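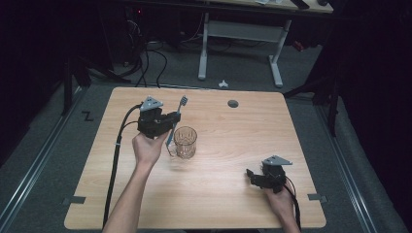 Wednesday, 9:40

Bathroom set, toothbrush and glass. Continues the May entries on tumbler stability. Manee Rattanakul has the storage side (drawers, hooks) in her own notebook and I am not repeating it here.

Question for today: which glass shape holds a single toothbrush upright enough that the bristles stay clear of the rim, and which ones go over when the brush is dropped in off-center.

Glasses on the shelf:
Faceted clear glass, from the Bullano box. Textured sides.
Plain straight glass, no pattern, same height to within 5 mm.
Tapered plastic beaker, Sarisholm, the one Quentin Lefèvre used for the rinse test.

Brushes: the blue-gray handle with white bristles, used for all numbered runs. The Fliltinov brush has a fat rubber grip and sits differently, so it is kept for a separate series. Do not mix the two in one table. Jonas did this in the last round and we lost an afternoon sorting it out.

Procedure. Glass upright on the table, left of the grommet hole. Brush goes in handle first, bristles up, released when the handle end touches the base. Wait for it to settle against the rim. Note the lean, note whether the glass shifted. Take the brush out, put the glass back on its mark, repeat. 18 insertions per glass, dry. Wet series after lunch with 90 ml of tap water in each.

10:55

Dry series done for the faceted and the plain glass.

Faceted: no tips. The handle settles into one of the grooves on the inner wall and stays there. I had assumed the inside was smooth and the pattern only on the outside. It is shallow but you can feel it with a fingertip. Lean is repeatable, bristles well clear of the rim every time.

Plain: no tips either, but the handle slides along the wall after release and ends up somewhere different on each run. On 5 runs it rotated far enough that the bristles faced down toward the table. For a real bathroom shelf that is a nuisance and no more. For our purposes it makes the lean figures useless unless we also record rotation. Added a column.

Beaker postponed. It has a hairline crack at the base and I would like Baptiste Huet to look at it before it gets water in it.

Table: the wood-grain top is fine for this. The gray tape at the left and right edges is holding. Keep the glass off the grommet hole, the base catches on its edge and the run has to be thrown out.

13:30

Wet series, faceted glass only. The water makes less difference than expected. Glass feels more planted, lean unchanged within what I can read off the protractor. Handle end comes out with a drip that lands on the tabletop, so wipe between runs or the glass creeps.

Stopped at run 11, towel soaked through. Remaining runs tomorrow with a dry one.

Open points:
Weigh the faceted glass empty. The Pilkington sheet in the folder says 200 g for this type but nobody has checked ours.
Decide on the beaker. If it is scrapped, Didier Vidal has a ceramic cup that would do as the third shape.
Rotation column needs a convention. I used bristles toward the window as zero. Manee uses toward the operator. Pick one.
Two brushes in one glass: not before the single-brush table is complete.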